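Packing light for the Rusberg trail – how many shirts?

Forum: Trip Planning > Gear and Packing

ridgeline_pat
Doing the Nindcombe to Rusberg section in May, staying in huts the whole way. My pack is at the point where the only thing left to cut is clothes. I have three shirts on the list and a friend says that's one too many. What do people carry on the hut route?

nmichalski
Two. One to walk in and one to sleep in. The huts at the Nindcombe end have a drying room, so you wash the walking shirt when you get in and it's usually ready by morning. I did it that way twice and never wished for a third.

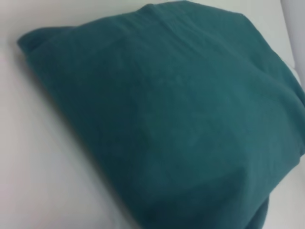 Weight matters less to me than bulk on that route. My pack is small and the bear can takes up most of the middle. Cotton is the worst for this. Something soft like that teal cloth bunches up into a fat cushion and takes the space of a rain shell. I still bring it for sleeping and use it as a pillow in the huts, so it earns its place.
– Nikola Michalski

Tarn_Walker
Disagree on cotton. If your walking shirt gets soaked on the pass you are down to the sleep shirt, and if that's cotton you have nothing useful to wear the next day. It rained both days I was up there. Get a thin wool one and leave the cotton at home.

nmichalski
Fair, but I carry a fleece too. I've never had to hike in the sleep shirt.

ridgeline_pat
What about rolling vs. folding? I've always rolled.

Tarn_Walker
Roll. Fewer creases and you can stuff them down the sides.

nmichalski
Fold, for me. Lay it out on a table, sleeves in first, then halves. It goes flat against the back panel and pads the frame.
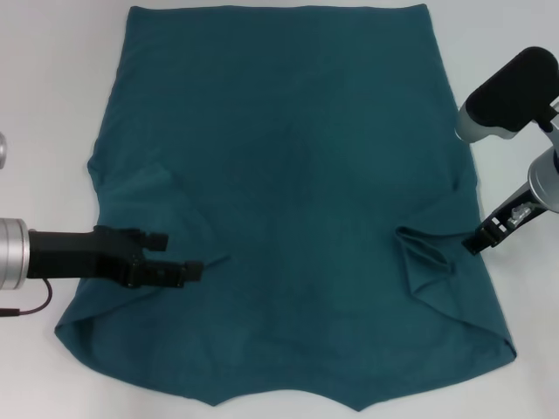

Then put the socks on top of it and the food bag over that. If you roll everything you end up with gaps, and the load shifts on the descent. The drop after the 2,630 m marker is steep enough that you notice.

oldboots
It makes no difference. I weighed everything last year and the third shirt was nearly 200 grams. Drink a bit of water before you set off and you've made up for it. Take three.

Tarn_Walker
That's how people end up with a 40-pound pack.

ridgeline_pat
Going with two, one wool and one cotton. Does the Ursu hut still have the drying room? The Plamow map shows it but my copy is old.

nmichalski
It did last time I stayed. Get there before supper, the hooks fill up.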